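Where Does Frost Come From?

Weather and Gardens for Young Readers
Mar 5, 2024

On some mornings the grass is white and crunchy, but it did not snow. The white stuff is frost. Frost is made of very small ice crystals, and it grows right on the grass, the leaves and the car windows. It does not fall from the sky the way snow does.

Water you can't see

There is always some water in the air. You can't see it when it is a gas. This gas is called water vapor. It gets into the air from lakes, wet soil, plants and even your breath.

Cold air usually ends up holding less water vapor than warm air. When air touches something cold, some of the vapor has to turn into something else. If the thing it touches is cool but above freezing, the vapor turns into drops of water. We call those drops dew. If the thing is colder than 32 degrees Fahrenheit, the vapor can turn straight into ice. That is frost.

You may have seen the same thing inside a freezer. The white fuzz on an old bag of peas started out as water vapor too.

Why clear nights are colder

During the day the ground soaks up heat from the sun. At night it lets that heat go. Clouds send some of the heat back down, a bit like a blanket. On a clear night there are no clouds to do this, so the ground gets colder and colder until the sun comes up.

Wind matters as well. A breeze mixes the cold air near the ground with warmer air higher up. When the air is still, the cold air stays where it is. A clear, still night is a good night for frost.

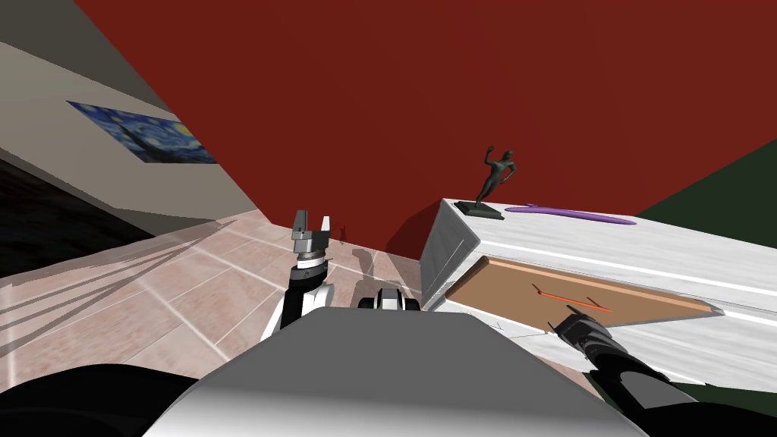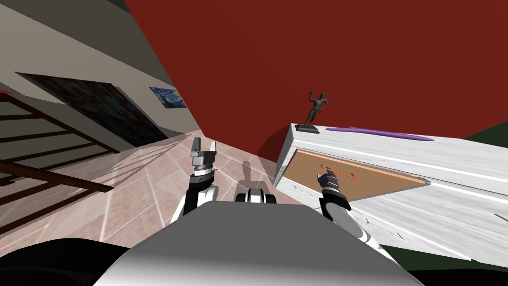
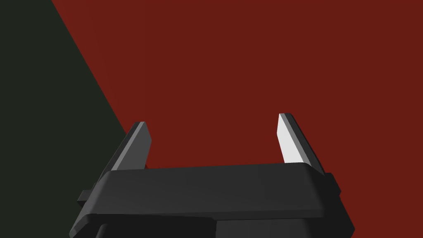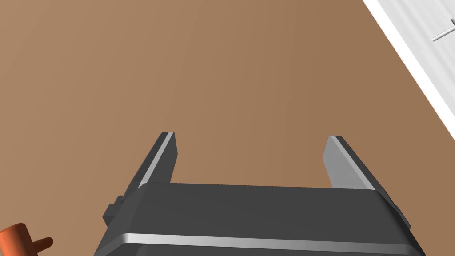
Siebe Baert

Cold air runs downhill

Cold air is heavier than warm air. On a still night it slides down slopes and collects in low places. Gardeners call a place like this a frost pocket. A wall, a thick hedge or a solid fence across a slope can hold cold air back too, so there may be frost on the uphill side and none on the other.

Height makes a difference in another way. The higher up a hill or mountain you go, the cooler the air usually is. The village of Galilska is 1,719 feet above the sea, and gardeners there often see frost in May. The town of Pirumport is right beside the ocean. Seawater cools down slowly and helps keep the land next to it mild. Some years Pirumport has only 2 frosty mornings in all of January.

What frost does to plants

Plants are full of water. They are built from tiny parts called cells, and there is water inside the cells and between them. When that water freezes, it can pull the cells dry or break them. Later, when the plant thaws, the leaves go soft and dark. Tomatoes, beans, squash and basil are all hurt by frost. One bad night can kill them.

Other plants are tougher. Kale, leeks and Brussels sprouts can stand in the garden through many frosts. These plants make more sugar when the weather turns cold, and sugary water freezes at a lower temperature than plain water. Many people think sprouts taste sweeter after a frost for this reason.

Trees have their own way of coping. Many drop their leaves in fall and rest until spring. A bud that is shut tight can take a lot of cold. An open blossom can't, so a late frost may mean very few apples that year.

How gardeners protect plants

Ghislain Desjardins grows vegetables on a slope below Galilska. He checks the forecast every evening in spring. If frost is coming, he lays old bedsheets over his young beans before the sun goes down. The sheets trap some of the heat that rises from the soil. He takes them off in the morning once the air has warmed up.

Plants in pots are easier. They can be carried into a shed or a porch for the night.

Try it yourself

Ask an adult for an outdoor thermometer. On a night when frost is likely, put two flat stones outside, one on open grass and one under a bush. Look at them before breakfast. Is there frost on both? Write down the temperature, whether the sky was clear, and what you found. Do it again on a cloudy night.

Words to know

Dew: drops of water that form on cool things outdoors.
Frost pocket: a low place where cold air collects.
Thaw: to change from frozen to not frozen.
Water vapor: water in the form of a gas.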